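Members' Forum > Assistance and Therapy Dogs > Visits and Access

Topic: Assistance dogs attending as therapy dogs at the Beltudon centre

Posted by: beltudon_desk

Members are asked to note a change to the arrangements for dogs at the Beltudon Wellness Centre. From December, a dog registered with the centre as an assistance dog may also be entered on the therapy visiting list, but it may not carry out both roles during the same attendance. A handler who comes in for an exercise session and wishes to stay on for visiting should sign out at the front desk and sign in again under the second role.

The visiting coat must be worn for therapy visits and the working harness removed. Visits will be held on Wednesday afternoons in the day lounge, with no more than 4 dogs present at one time. Comments are invited in this thread before the rules are printed.

Posted by: harness_and_lead

I am grateful for the notice, but I must record an objection. My dog is an assistance dog for the whole of the day. She does not cease to be one because I have signed a sheet. If I were taken unwell in the lounge, I would expect her to respond, and I would expect the staff to let her do so. The wording as it stands suggests that she would be off duty.

I also question the removal of the harness. It is fitted to her and it carries my medical card.

Posted by: Quillmere

I take the opposite view, with respect to the previous member. I have attended the centre three times a week for a long while and have seen the confusion at first hand. Other patients are told, quite properly, not to touch or speak to a dog in harness. The same patients are then encouraged to stroke the same dog half an hour later. Several of them have difficulty with memory. A clear change of clothing would help them a good deal.

On the matter of clothing, members may wish to know that the plain blanket coats can be cut at home from old cotton garments. I have made three in this way. A worn pair of shorts or a large T-shirt will do for a small dog, and the cloth should be laid out flat before any cutting is done.

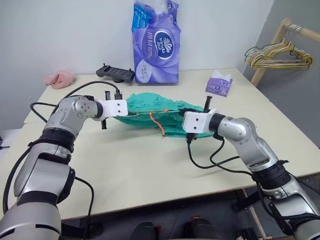
Teal-green cloth on the table.

The rule requires only that the coat be plain and that it fasten under the chest. There is no need to buy one.

Posted by: northward_paws

May I ask which register the centre is using? Our branch at Vevirach keeps a separate list for therapy dogs, and each dog is assessed again for that list whatever training it has had before. We found that some excellent assistance dogs did not enjoy visiting. They had been taught to ignore strangers and were unsettled when asked to greet them. I would not support any scheme that moved a dog from one list to the other on the handler's word alone.

Posted by: beltudon_desk

In reply to the points raised so far.

The assessment will be carried out at the centre and will be required of every dog, including those already registered for assistance. It takes place over 3 visits. Registration at another branch will be taken into account but will not replace it.

Regarding the harness, the word "removed" will be looked at again. The intention was that patients should be able to tell which role the dog is in. It was never intended that a handler should be parted from medical information.

Posted by: De Haan Walks

We provide transport to the centre for a number of handlers, and I would ask that the times be settled soon. If handlers must sign out and in again, the return journey will be later than at present and our drivers will need to be told. Could the desk also confirm whether the side entrance will remain open after the exercise sessions? It is a walk of 300 metres from the side gate to the front desk, which is hard going for some of our passengers.

Posted by: harness_and_lead

The distance is a fair point and one I had overlooked. I could not manage that walk straight after a session.

I remain of the view that signing out is unnecessary. A note in the day book would serve. As to the coat, I would accept a garment worn over the harness, so long as the handle can still be reached. Would Quillmere say whether a home-made coat can be cut to allow for this?

Posted by: Quillmere

It can. A slit is cut along the back and the edges are turned under and stitched. If shorts are used, I would keep the elastic waistband, as it may be used for the chest strap and saves a good deal of sewing. 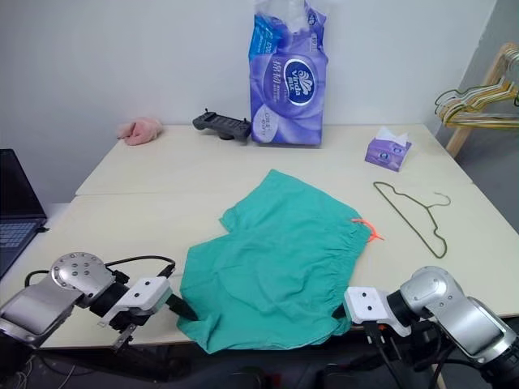 Shorts laid flat, with the gathered waistband at the right.

Please wash the cloth first in something without scent. My dog rubbed his first coat against the furniture until I did so.

Posted by: northward_paws

I would urge caution over elastic across the chest. It can chafe behind the front legs during a long visit. At Vevirach we ask for a flat webbing strap, and the Jiveo pattern in our branch folder has one marked on it. Copies may be had from our desk.

Posted by: Quillmere

My own dogs have worn elastic without any soreness, and the visits are short. I accept that a long-coated breed may differ.

Posted by: beltudon_desk

The following changes will be made to the draft.

A coat may be worn over the harness in place of removing it. An assistance dog may respond to its handler at any time, in either role. Handlers may sign the second sheet at the side entrance, which will stay open until the last visit has finished. The strap will be left to the handler's choice, subject to a check at assessment.

The rule on changing role within one attendance stands for the present. Assessments will begin at 9 in the morning, and handlers should give their names at the desk beforehand.

Posted by: harness_and_lead

Thank you. I do not agree with the last paragraph but one as regards signing, and I shall say so in writing. Please put my dog down for assessment all the same.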